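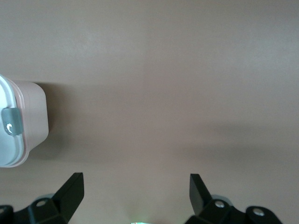 # Tallen hand-teaching kit: four months with it

*Aksel Ketilsson, 7 October 2021*

The kit is sold for people who already own a small arm and want to teach it jobs by showing it, either by holding the arm and moving it or by driving it from a second, smaller arm on the bench beside it. It cost me 2480 euros with the spare fingers. I paid for it myself and have no arrangement with Tallen.

I use it at our workshop in Brirnarby, where the jobs are mostly handling household plastics: picking up boxes, putting them down square, opening and closing lids. The pink food container with the white clip-on lid is what I have been working with most. It is a good test object. It is light, so a careless touch moves it, the side is smooth with a rounded corner, and the lid has a grey latch that needs a proper push.

## What you get

- the leader arm, with a trigger grip
- a wrist camera and its bracket
- a gripper with two black fingers
- a foot pedal to start and stop a recording
- a handle that clamps to the follower arm for guiding it by hand
- cables, a bag of screws and a printed guide

The printed guide is short and mostly right. It gives the wrong screws for the camera bracket (the longer ones go there, whatever page six says). The newer guide on their site has been corrected, so download that one and put the paper in a drawer.

You supply the follower arm, the computer and something to fix it all to. I bolted mine to a Beneš bench plate. A clamp will hold for a light arm, but the base shifted slightly when I used one, and a slight shift spoils every recording you made before it.

## Setting up

Allow a day. The mechanical part took me a morning. The rest went on calibration, where you put both arms into the same pose and tell the software that they match. You do this joint by joint with the leader in one hand and the mouse in the other, and it would be much easier with the pedal. The pedal does nothing during calibration. I wrote to Tallen about that and had a polite reply saying it was noted.

Once done it stayed done. I have had to repeat it once, after I knocked the leader off the bench.

## Guiding by hand

With the clamp-on handle fitted you put the follower into its loose mode, take hold of it and walk it through the task. For slow, broad movements this works well. You feel the weight of the arm and you know straight away if you are asking for something it can't reach.

For the container it was a poor choice. My own hand and sleeve were in the wrist camera's view for a good part of every recording, and the software learns from what the camera sees. A hand that is there in training and gone when the arm works alone is a problem. You can hold the arm further back, but then you lose the fine control that made it worth holding in the first place.

I still use hand guiding for fixed moves, such as getting from the parking position to a spot above the table. It takes one pass and no camera is needed.

## Driving from the leader arm

This is the reason to buy the kit. You hold the small arm, squeeze the trigger, and the large one follows. The lag is small enough that I stopped thinking about it on the first afternoon.

What takes longer is learning to look in the right place. My habit was to stand over the table and watch the gripper directly. The recordings came out fine to my eye and the trained result was bad. I was correcting for things I could see from above and the wrist camera couldn't. Now I put the camera picture on a screen and drive from that alone for anything delicate. It is slower and a bit tiring, and the results are far better.

Working from the screen also teaches you what the camera is missing. When the container is away to the left, beyond the left finger, you have only part of it to go on: a piece of lid, the latch, the near wall. If that isn't enough for you to judge the approach, it won't be enough for the arm either. I now begin a good share of my recordings from positions like that, so that it learns to move over and find the thing. My first batch all began with the box neatly between the fingers, and the arm was lost whenever it wasn't.

## The gripper and fingers

The fingers are flat matte black blades with squared tips. They are stiff, and they are easy to see against a light table, which matters more than I would have guessed. The screws are ordinary round-headed ones and come undone with the key supplied. Check them now and then. One of mine worked loose and the finger developed a wobble that I blamed on the software for most of a week.

The squared tips are good on box walls and less good on latches. Pushing a latch down with a corner of the blade works if you come in straight. Come in at an angle and the tip slides off the plastic. Tallen sell a padded tip as an extra. I made my own from a strip of silicone and it has held up, though it marks the white lid and I have to wipe it.

Trigger travel on the leader doesn't match finger travel very well. The last bit of squeeze closes the fingers a lot, which is exactly where you want it gentle. There is a setting for this called "grip curve". Set it to soft before doing anything else.

## The camera

Decent. The view takes in both fingertips and a wide stretch of table, and the mount doesn't move. It copes less well with shadows. Our bench lamp stands to one side, and on a plain tabletop a soft shadow can look to the camera like the edge of something. I made 400 recordings under that lamp, and the arm then did badly with the blinds open. I made another 200 at different times of day with the lamp on, off and shifted about, and it settled down. If I were starting again I would vary the light from the first day.

There is no way to lock the exposure from the recording screen. You have to go into a separate settings program, and it forgets the value if the cable is pulled out.

## Recording software

The part I have the most complaints about, although none of them would stop me buying it.

The pedal starts and stops each recording, and a double press throws the last one away. That is well thought out. You will throw away plenty. But the double press is timed too tightly, and early on I kept several that I meant to bin. There is no undo in the other direction, so a good one binned by mistake is gone.

Recordings are numbered and that is all. You can't add a note such as "lid closed" or "lamp off" while recording. I have 1556 of them on disk now and I keep a paper notebook beside the bench to say which is which. A text box would have saved me a notebook.

Playback is good. You can send a recording back to the follower and watch it repeat your movements, and this shows up hesitations you had no idea you were making. I used to stop dead just before closing the fingers. The arm learned to stop there too, sometimes for several seconds — it had picked the habit up faithfully. I re-recorded that part with a steady approach and the pause went.

## How well it works in the end

For picking up the container and setting it down on a marked spot, very well. I'd leave it running while I was in the room. For pressing the latch shut, fairly well when the container starts somewhere near the middle, and not reliably when it starts near the limits of reach. For opening the latch, no. I haven't got a version I would show anyone. Getting a squared tip under a small flap is hard for me with the leader in my hand, and I wouldn't expect the arm to do better than its teacher.

## Compared with the Estness

I had the loan of an Estness set last December. It uses a hand-held controller in place of a leader arm. It packs away smaller and the software is nicer, with proper notes and folders. But with a free controller you can ask for a pose the arm can't get into, and it simply stops and beeps. The Tallen leader has the same joints as the follower, so you run into the limit with your own hand and go another way. For close work near a table I much prefer that. If you share a bench and have to clear it every evening, look at the Estness first.

## Should you buy it

Yes, if you have a compatible arm, a permanent bench and the patience to record the same small job a great many times. Buy the spare fingers. Skip the padded tips and try silicone strip first. If you only want an arm to repeat one fixed path, the clamp-on handle is sold separately and will do for that.

**Good:** smooth leader arm, firm camera mount, playback, pedal.

**Less good:** calibration, no notes on recordings, exposure setting, grip curve as it comes out of the box.

Tallen say a software update with labels is on the way. I'll add a line here when I've tried it.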